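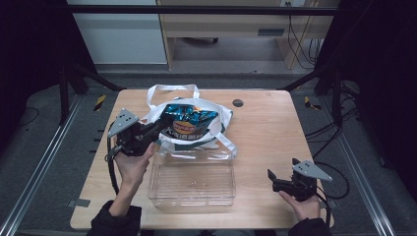 Inthorpe Shared Office Forum
Kitchen and Supplies: Snacks carried to meeting rooms

Gordon Chisholm wrote:
Members are asked to consider how snacks should be taken to the meeting rooms. At present crisps go up in a cloth tote bag and are left in it. I propose that they be moved to a clear plastic container on arrival and the bag returned to the kitchen by 5 pm.

Ngọc Khương wrote:
I support the proposal. A clear container allows everyone to see what remains. The white tote with the green trim is suitable for carrying, but its handles fall across whatever is placed beside it.

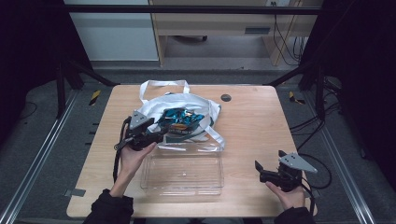 Re: Snacks carried to meeting rooms

Luuk Smits wrote:
I must disagree. A full bag of crisps is easily crushed when pressed into a rigid box, and the box then requires washing. The tote folds flat and weighs less than 100 grams. Our floor has 14 members and one sink.

Ysaline Chauvin wrote:
With respect to Mr Smits, the packet need not be opened. It may stand in the container as it is. 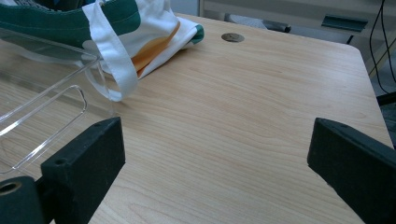

I would add that the tote should be folded with its handles inside before it is put away. Two were left on the table in January and were taken for rubbish.

Gordon Chisholm wrote:
Noted. Unopened packets may remain in either. I shall amend the wording and post it again at 8 am.

Luuk Smits wrote:
I maintain my objection as regards the washing.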